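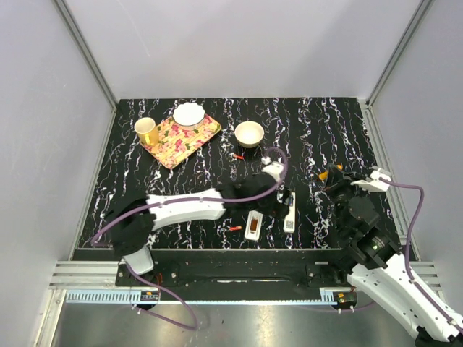
Re: Devura border closure – transit rules for aid convoys

On the page 4 wording, I read it differently. Earlier in the thread:

> The closure order covers all commercial traffic through the
> Starska crossing. I take that to include relief trucks, as the
> text makes no exception. Until the ministry says otherwise we
> should assume the Cluston route is the only one open.

The order defines commercial traffic as goods moved for sale. Relief cargo under a transit permit falls outside that definition, and the permit rules from May were not repealed. Article 8 still applies: a convoy with a valid permit may cross at Starska between 6 a.m. and noon, subject to inspection.

What did change is the notice period. It was two days and is now four, counted from the time the border office stamps the request. Requests sent by email are not stamped until the office opens, so anything sent overnight loses half a day.

The Cluston route is open on paper. In practice the bridge at Ledesma has a weight limit of 17 tons, and almost 100 trucks were waiting on the near side this morning according to the district bulletin. The bulletin does not say how many of those carry aid.

One point I can't settle is whether armed escorts need a separate permit. The Devura government says yes, the ceasefire text says the monitors decide. Both were signed by the same ministry. If anyone has the annex to the ceasefire – the full version, with the route tables – please post it to the list.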